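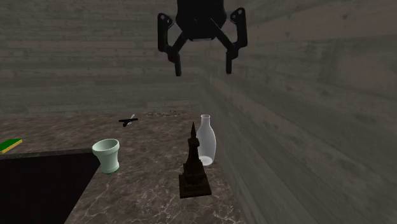
Limewash on bare boards goes on thin, always thinner than you think. Mix the night before, let it sit, stir again before you start. If your after gray walls where the wood texture still shows, like the ones over the marble countertop here, add pigment slowly – 2 spoons, stir, test on scrap.

**Steps**

1. Sand with 40 grit. Quick pass only, then wipe down.
2. Dampen the boards. Not soaking.
3. First coat, long strokes, with the grain. Looks awful. Keep going.
4. Leave overnight. Second coat in the morning.
5. Rub back with 200 grit once its dry – gently.

Tape off any stone before step 2. Splashes mark marble fast. Idalina Moreira's pigment chart is pinned up at the Tunside shop, gray is number 19.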